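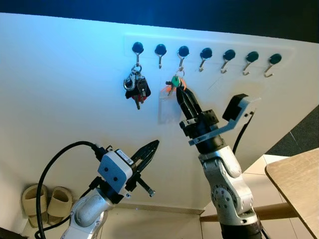
Figure 6.1 A key rack with a bunch of keys on one hook and a green-headed key on another.

Chapter 6
A Place for the Keys

Most of us have spent part of a morning patting our coat pockets, lifting the sofa cushions, and going back out to look in the car, all for the sake of a small piece of metal that was in our hand the night before. If that sounds like your house, you are in good company, and you may be pleased to hear that this chapter asks for very little in the way of tools or money. We are going to spend it on the few feet of wall nearest the door you use most.

In Chapter 5 we worked through the hall closet, with its coats and boots and that one shelf where everything ends up sooner or later. Keys are a different sort of problem. They are small and heavy for their size, they leave the house and come back again many times a week, and more than one person usually wants them. A drawer will hold them well enough, but a drawer hides them, and a bowl on the side table (I kept one for years, a lovely blue one) fills up with coins and receipts until the keys are at the bottom.

A row of hooks does the job better than either. Look at the rack in Figure 6.1. It has room to spare, and I would like yours to have some too. People tend to buy a rack with exactly as many hooks as they have keys, and by August the neighbor's spare has arrived, along with one for the bicycle lock, and two sets are sharing a hook and tangling every time somebody reaches for one. Buy bigger than you need and leave the extra hooks bare for now.

Notice also how easy it is to pick out the key with the bright green head. Color is a great help when you are leaving in a hurry. A loop of cord or a plastic tag will serve you nearly as well, and we will come to labels, and what is wise or unwise to write on them, in Section 6.2.

The chapter follows two households. The first is a narrow apartment in Dullcombe, where the front door opens straight into the kitchen and there is hardly any wall to speak of. The second is a farmhouse at Revotgate with outbuildings, a tractor shed, and 32 keys, several of which fit nothing that anyone living there can remember.

Before you read on, please gather every key in your home onto the kitchen table. Check the winter coats and the bottom of each bag. Try the ones you don't recognize in every lock you own, and put any that are still a mystery in an envelope with today's date on it. Keep the rest out where you can see them, as you will be sorting them in Section 6.1.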